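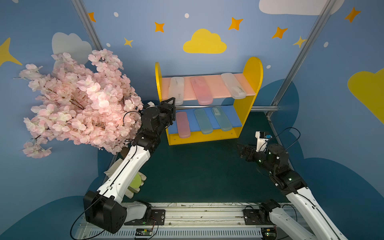

Figure 2.1 White and yellow clouds on a blue wall.

Chapter 2
Getting to the Mountain

Most visitors to Vorkmont arrive on the Friday train from Urkau, and most of them are surprised by the steps. There are 996 between the station and the first hotel, a figure the brochures tend to leave out. The town lives on its view of the lake, which in July can be seen on nearly 88 mornings out of a hundred – or so the hoteliers claim. This chapter looks at how a resort sells its weather, and at what guests do when it fails to turn up.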